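Ticket: Gripper spares + second arm, Premdale kitchen cell
Opened by: Thitima Yimyam
Assigned: Charoen Saengthong
Status: waiting on quote
11 January 2022

Need a decision on spares before the budget closes. Gruber quoted 1590 for the finger set, lead time 30 days. Wosero is cheaper but wants a minimum order. Cap for this quarter is 3000, so not both. 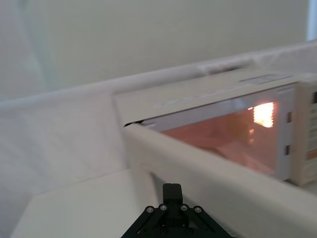 Second arm can wait imo. What we cant skip is the mount hardware – Nedley wants it itemized, screws included, and the old parts list just says "bracket kit". Four silver heads around the block on the black mount, put them down as their own line. Also ask Gruber if they sell them loose, last time they charged 80 for a bag.

Update CS: emailed Gruber, no reply yet. Will chase thurs.

Update TY: ok. If nothing by then go with Wosero for the screws only and leave the fingers on the Gruber quote. Pls dont close this one.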